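Two-arm setup for a small kitting job, what am I forgetting in the budget?
Asked in Buying and Planning, August

Hi all, hoping somebody has been through this. I do purchasing for a small outfit that packs gift and sample sets (drinks, cups, that sort of thing), and I've been handed the job of pricing a two-arm cell. Right now we have a pair of arms at a bench and we're running them on the simplest version of the work: one can, two cups. I want real numbers before I sign anything, and the quotes I've got don't line up at all.

Hultham quoted me for the arms and controller, and left the fingers off completely. Allura includes fingers but charges for spares, 186 dollars a set. Henríquez wants 181 for what looks to me like the same thing, plus 411 for a "setup visit" that I can't get anyone to define. Is that normal?? Also, do I really need 2 arms, or am I paying double so it looks good on a tour?
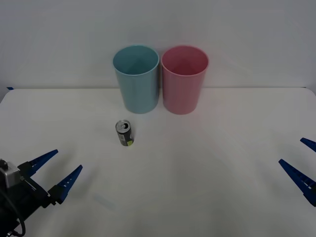
Woltent told me the second arm pays off only if both arms have something to do at the same time, so ask yourself that first and worry about fingers later.

OK, fair, and that's kind of what I'm asking. Our sets are small and the parts all have to end up close together, so I'm worried the arms will spend their day waiting on each other. Anyone got experience?

Answer 1 (marked helpful)

I bought for a similar line and made most of the mistakes, so let me save you a few. Fingers are consumables. Budget them like printer ink! Whichever supplier you pick, get the spare price in writing and ask how long they hold it. A 5 dollar difference per set is nothing next to waiting three weeks for a box to show up.

The setup visit: ask for a written list of what gets done and what you have at the end of it. Mine turned out to be a guy bolting down a base and leaving before lunch. If they'll put your own parts through it while they're there, 411 is a decent deal.

As for two arms, look at what the single-arm moves are like before you decide.

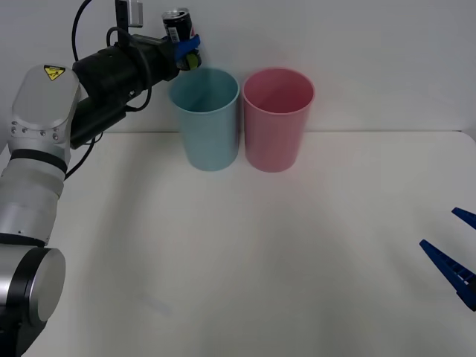 If one arm can do every pick and place in your set and you aren't short on time, buy one and leave room on the bench (and on the controller, check this!!) for another. Adding the second one later cost us more in paperwork than in hardware. But if you need one hand steadying a cup while the other one loads it, you want both from day one, and you want them from the same supplier so there's only one phone number to call.

Other stuff I left out of my first budget: guarding, cable management, training time, and a table that doesn't wobble.

Answer 2

Depends on your volume. We got one arm and it's fine.

Answer 3

Agree on getting spares in writing. I'd also ask all of them for a trial on your actual cans and cups, full ones and empties, since the weight changes everything. Hultham leaving off the fingers might work in your favor if you already have some you like, just make sure the mount matches.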